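Bokcombe cell

The Bokcombe cell is a two-armed robot bench that sorts and stacks toy building bricks. I've looked after it for long enough to have opinions, so this article is written from the spanner end. If you want the history of the Trollska software that runs it, that has its own article (and a much longer one!).

Layout

Two arms share one white tabletop. Each has a pair of black fingers and its own small camera, and they work close enough together that one can hold a brick while the other fusses with it. The bricks are the chunky toddler sort, which forgive a lot. Spare pieces live in a red plastic tray with dividers, and I like it set at a slant so both arms can get in without bumping elbows.

Grip check

After any work on the fingers I run the grip check, which is simply a stack of mixed bricks held between them. I go for awkward ones on purpose, turned or tipped a bit, as a neat tower tells me very little. If the stack creeps downwards over a minute or so, I go back and do the finger screws again. Scuffs and thin scratches are fine, by the way – I've never changed a finger for its looks.
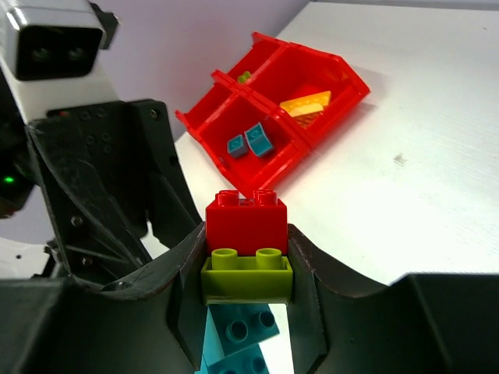
Finger care

The fingers come from Skolton and the handbook gives them 3,000 closings between inspections. Ours once got to 2,728 before I noticed a wobble, so now I look at 700 and sleep better. It's a quick job: wipe the inner faces with a dry cloth, nip up the small screws, then close the fingers slowly on a single brick and watch whether both sides touch together. If one side gets there first the brick shuffles sideways, and you can chase that fault for a whole afternoon in the software when all it wanted was half a turn.

Lining up the two arms

This is the part I enjoy most. One arm holds a wide teal brick steady on the table, and the other brings a finger down to a second brick on top. The Naciri method, which we use, has 19 points to check across the table, and yes, it's as dull as it sounds. I do the middle ones first and the far edge last. Go gently coming down, keep a hand by the stop button, and don't trust any settings saved before somebody moved the bench.
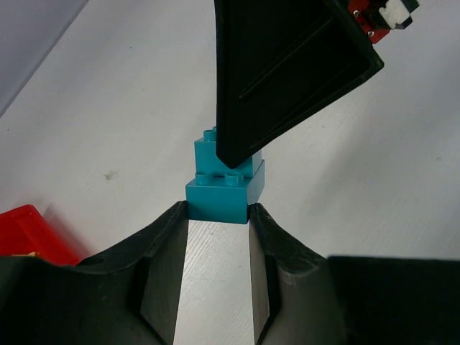

One arm grips the lower teal brick while a finger of the other comes down at the upper one.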